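Startseite Reisen Werkstattbesuche Termine Kontakt

Kategorie: Unterwegs / Keramik & Handwerk

Tag der offenen Tür in der Steinzeugfabrik Ravarden

Die Fabrik Ravarden liegt am Ortsrand von Skirnport, eine Viertelstunde zu Fuß vom Hafen. Einmal im Jahr, im Dezember, kann man ohne Anmeldung hinein. Ich war schon um halb zehn dort, was sich gelohnt hat, denn gegen Mittag stand die Schlange bis zur Straße. Der Eintritt kostet nichts, für die Führung durch die Brennhalle zahlt man 7 Euro.

Geführt hat uns Lawal Igwe, der seit Jahren für die Glasuren zuständig ist. Er begann im Rohstofflager, wo der Ton in Säcken und auf Paletten liegt. Zwei Sorten werden verwendet, eine helle für Becher und Schalen und eine dunklere, gröbere für Auflaufformen. Der dunkle Ton kommt aus der Grube in Cotgate, der helle wird zugekauft. Igwe ließ uns beide Sorten anfassen. Der Unterschied ist deutlich, die dunkle kratzt zwischen den Fingern.

Danach ging es in die Dreherei. Ein Teil der Becher wird auf der Scheibe eingedreht, ein anderer gegossen. Wer eine Drehscheibe ausprobieren wollte, musste sich in eine Liste eintragen. Ich habe darauf verzichtet und lieber beim Henkeln zugesehen. Die Henkel werden als lange Stränge gezogen, abgeschnitten, gebogen und mit Schlicker angesetzt. Eine geübte Kraft schafft laut Igwe 300 Stück in einer Schicht. Sie dürfen dabei nicht zu trocken sein, sonst reißen sie im Brand an der Ansatzstelle.

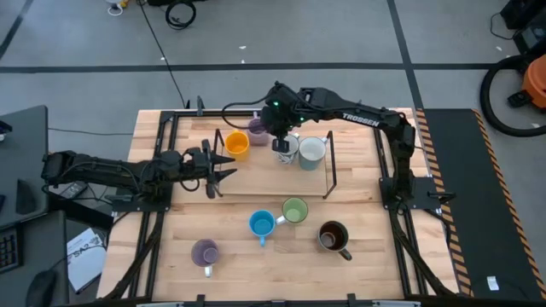

Farbige Glasuren hat Ravarden lange gar nicht geführt. Bis vor einigen Jahren gab es Salzgrau und Braun, dazu ein Weiß für die Gastronomie. Die bunte Reihe heißt Sukprasert, nach der Entwerferin, und ist inzwischen der größere Teil des Geschäfts. Kräftiges Orange ist beim Brennen heikel, weil es schnell fleckig wird, und Lavendel kippt leicht ins Graue. Nebeneinander wirken der orangefarbene und der lavendelfarbene Becher recht laut, für meinen Geschmack passt der zweite besser auf einen Frühstückstisch. Eine ältere Besucherin wollte wissen, ob es das alte Braun noch gibt. Gibt es, allerdings nur auf Bestellung.

In der Brennhalle ist es auch im Winter warm genug, um die Jacke auszuziehen. Es stehen dort zwei Gasöfen und ein kleiner Elektroofen für Proben. Der größere fasst 3528 Becher, wenn er nur mit Bechern besetzt wird – das kommt selten vor, meistens wird gemischt. Vom Anheizen bis zum Ausräumen vergehen 41 Stunden, den größten Teil davon nimmt das Abkühlen ein. Igwe zeigte uns auch die Probeplättchen, die neben den Öfen an Nägeln hängen, jedes mit einer Nummer auf der Rückseite. Manche Rezepte sind älter als die Halle.

Länger gesprochen wurde über die Ränder. Dort läuft die Glasur beim Brennen ab und wird dünn, der Scherben schlägt durch. Früher galt das als Fehler, heute wird es von vielen Kunden gewünscht. Auch die Rillen vom Drehen bleiben innen stehen und werden nicht mehr glattgeschwämmt.
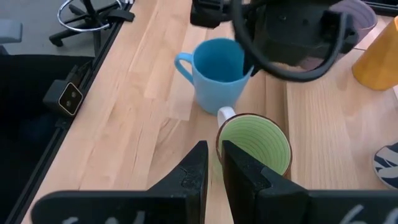

Becher mit blassgrüner Innenglasur, feinen Rillen und rötlich braunem Rand.

Zum Schluss kommt man durch den Werksverkauf. Zweite Wahl liegt in Holzkisten, sortiert nach Größe, und die Fehler sind oft kaum zu finden. Ich habe zwei Schalen und eine kleine Auflaufform mitgenommen. Bezahlt wird nur bar, der nächste Automat ist am Hafen. In der Kantine gab es Linsensuppe und Kuchen, beides ordentlich. Die Suppe war um eins aus.

Für die Anreise empfehle ich den Bus ab Skirnport Markt. Parkplätze gibt es nur wenige, und die Zufahrt ist eng. Wer die Führung mitmachen will, sollte die Karte gleich am Eingang kaufen. Die Runde dauert knapp anderthalb Stunden, Sitzgelegenheiten gibt es unterwegs nur in der Dreherei.

Zurück zur Übersicht Nächster Beitrag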